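Where Does the Leftover Bread Go? My Semester Project on Food Waste in Calcombe

May 17, 2019

So my original topic was going to be school lunches, and I had a whole outline and everything, but then I got a weekend job at a bakery and saw how much bread was left over at closing time. I changed my topic that same night (sorry to my group, who had already started on the lunch thing and then kindly let me go solo).

My question was pretty simple: what do small bakeries in Calcombe do with the bread they don't sell? I figured most of it got thrown out. I was partly right.

How I did it

I made a short survey and took it around on my bike. I got 17 places to fill it out, counting the two supermarket counters, which I went back and forth on including. Then I picked 4 of them and asked if I could come at closing and write down what was left on the shelves. All of them said yes, which surprised me a lot! At Rebelo they even let me stand behind the counter with my clipboard, and I went home with a bag of rolls each time, so I may be a little biased about Rebelo.

I only counted loaves and rolls. Cakes and cookies keep longer and every shop has its own rule for them, and I would have needed another month. 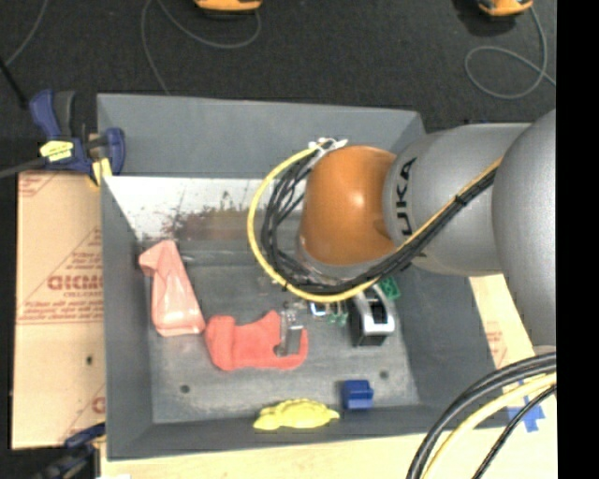

The counting took longer than I planned, mostly because the shops close at different times and Runinley is clear across town. On two evenings I missed the closing completely and had to use the shop's own numbers. I marked those in my table with a star. I also changed how I counted half loaves after the first week, so the first week is a bit off from the rest. If I did this again I'd settle that before starting!

What I found

Over the whole project I wrote down 291 leftover loaves and bags of rolls (I treated a bag as one item). Sourdough was hardly ever left. Plain white sandwich bread was left nearly every night, and the owners all knew it. When I asked why they kept baking so much of it, I got the same answer in different words: customers don't like an empty shelf, even late in the day.

As for where it went, the biggest share was sold the next day at a lower price. After that came the food pantry on Cosness Street, then animal feed, then the trash. Trash was lower than I guessed in my proposal, and I have to admit I was kind of disappointed, because I had a really dramatic poster in mind.

Problems

People know you're counting. One owner told me she baked a bit less that week because she didn't want to look bad. I have no way to fix that in my numbers. Also, rainy evenings had more leftovers, and it rained a lot while I was doing this.

What's next

I want to do a second round in June when school is out and the tourists are here.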